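Parish Registers and Wartime Clergy Project
Progress report to the Baran Fund, second reporting period

Prepared by Wanda Tokarz, project archivist

Status: on schedule for cataloguing, behind on translation.

The project traces diocesan clergy who were detained or went missing between 1939 and 1945, using parish registers, correspondence and burial records held at Vokow. The grant covers cataloguing, scanning and the preparation of a dossier on Father Mieczysław Mazurek for the diocesan inquiry.

Cataloguing. At the close of the period 182 files had been described to item level, against a target of 150. The extra files came from the Zutetis deposit, which was smaller and better ordered than the finding aid suggested. Thirteen files remain closed under the donor agreement and have been left out of the totals.

Scanning. Over 500 pages were scanned and checked. Two registers with failing spines were set aside for the conservator. Grimico has quoted for cradle work on both and the quote falls within the existing equipment line.

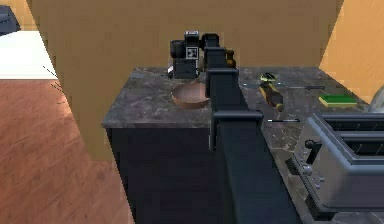

Translation. Waldemar Krajewska completed the Latin baptismal entries in April. The German-language correspondence is slower. Much of it is in Kurrent script, and the second reader, Katia Russo, was available only half time. We propose moving the unspent travel allowance to reading hours. No change to the total budget is requested.

Mazurek dossier. The chronology is complete from ordination to the last dated letter. The place of burial is still unresolved. Two witness statements name different cemeteries, and neither burial book has an entry under his name. Miłosz Zalewska has written to both parishes asking for the sexton's notebooks. One has replied and will allow access on site only.

The diocesan office has asked that the word "martyr" not be used in public material while the inquiry is open. Catalogue entries and the draft web text have been revised to match.

Risks. The main risk is the translation backlog. If the reallocation is not approved, the dossier will go forward with summaries in place of full translations for the later letters.

Next period:
Finish the Zutetis item list
Site visit to read the sexton's notebooks
Return both registers to the scanning queue after repair
Circulate the draft dossier to the diocesan office for comment

The expense statement is attached separately.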